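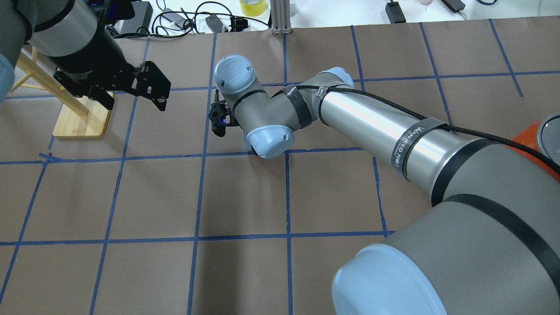
Issue 12, page 12

Brown Paper, Blue Tape and One Plastic Cup

A gallery from the Cladisness newsletter, Dec 30, 2022

The year is nearly out, and if anything around here deserves a kind word it's the work table — it has earned it. Covering a big flat surface in brown paper is one of those jobs that sounds like five minutes and eats up a whole morning, especially when you care (as we do, maybe too much) about where the edges fall.

The grid is plain blue painter's tape, laid out in squares, more or less. A few of the strips came out wavy, and you'll find spots where they overlap at a join. We talked about pulling it all up and starting over, and then we had lunch and left it alone. I've grown fond of the crooked ones, to tell you the truth.

Readers who asked about supplies after the Protska issue will be glad to hear that painter's tape is still our favorite for this sort of thing, and that we still buy far too much of it.

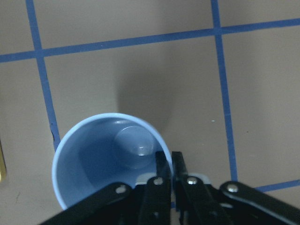 The color is what I love most, that soft light blue that goes a little deeper down inside toward the base. I've always had a weakness for a simple plastic cup, and I could happily fill a whole page with them!

More from the table in February, along with the Cundell pages we promised you. Prints of anything in the gallery can be ordered by page number through the Poojary desk, same as always.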